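作り付け衣装戸棚

作り付け衣装戸棚(つくりつけいしょうとだな)は、衣服を収める背の高い家具の一種である。扉をもち、床の上に立てて使う。英語ではワードローブと呼ばれるが、この語は個人が持っている衣服の全体を指すこともあり、文脈によって区別が必要である。

概要

衣服の保管には、古くは蓋のついた長持や櫃が広く用いられた。これらは衣服をたたんで重ねるため、下のものを取り出すときに上のものをすべて動かさなければならない。縦型の戸棚は、この不便を少なくする家具として普及した。日本では和服をたたんで箪笥に入れる習慣が長く続き、吊るして収める形が一般の住宅に広まったのは洋服の普及より後である。

歴史

ヨーロッパの城館では、衣服と貴重品を保管する小部屋が先にあり、家具としての戸棚は後からその名前を受け継いだ。地方の町サルソープ(Sullthorpe)の館の財産目録では、1328年の項に、衣服の部屋の鍵が11本記されている。ただし、この部屋に戸棚が置かれていたかどうかは明らかでない。家具史の研究者ブルギ・ライジンガー(Burgi Reisinger)は、鍵の数から見て部屋の中に櫃が並んでいたと推定している。一方、ウィアン・アダムス(Wian Adams)は、鍵は館の他の部屋のものを含むと考え、この説に反対した。

その後、指物の技術が進むと、框に板をはめた軽い扉が作られるようになった。工場生産の時代には、部材を平らに梱包し、購入者が自分で組み立てる製品も現れた。

構造

本体は側板、天板、底板、背板からなる。背板は薄い材料で作られることが多いが、本体のゆがみを防ぐ役割があるため、省略すると扉の合わせ目がずれやすい。背板の色を本体と変える製品もある。

扉には開き戸、引き戸、折れ戸の別がある。開き戸は内部の全体を一度に見ることができるが、手前に扉の幅だけの空間を必要とする。
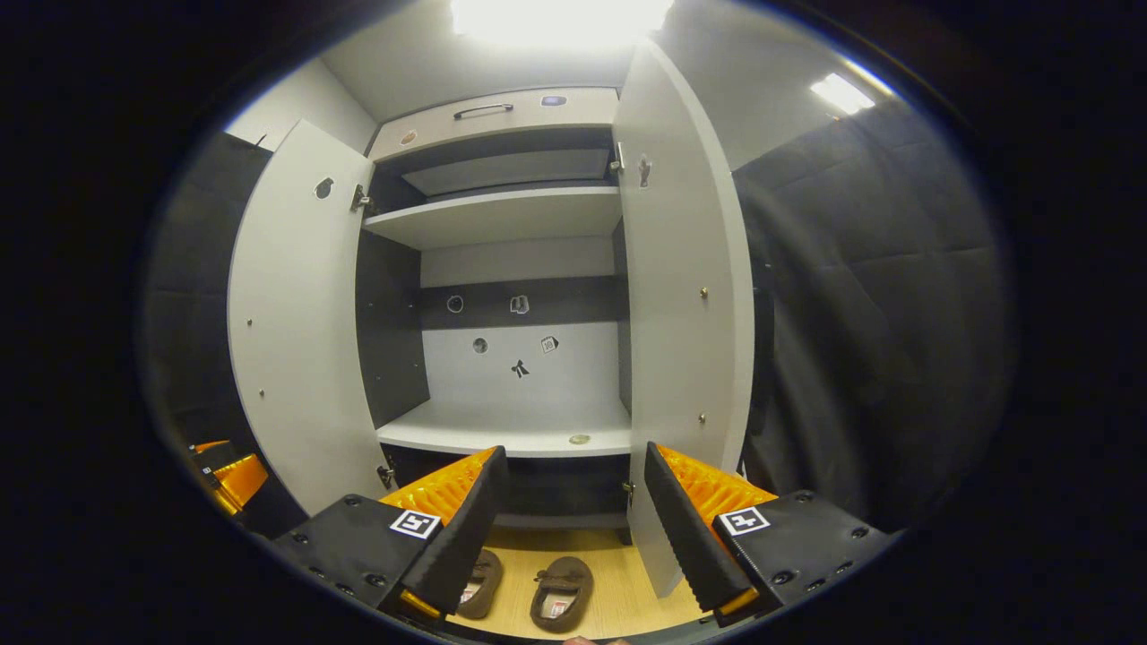 設置と管理

背の高い戸棚は転倒のおそれがあり、壁に固定することが望ましい。外壁に接して置く場合は、背面に少し隙間をとり、湿気がこもらないようにする。重い衣類や靴箱は下の方に置く。

防虫剤は種類の異なるものを同時に使うと、溶けて衣服にしみを作る場合がある。梅雨の時期には晴れた日に扉を開け、空気を入れかえる習慣が各地に見られる。

関連項目

箪笥
長持
押入れ
指物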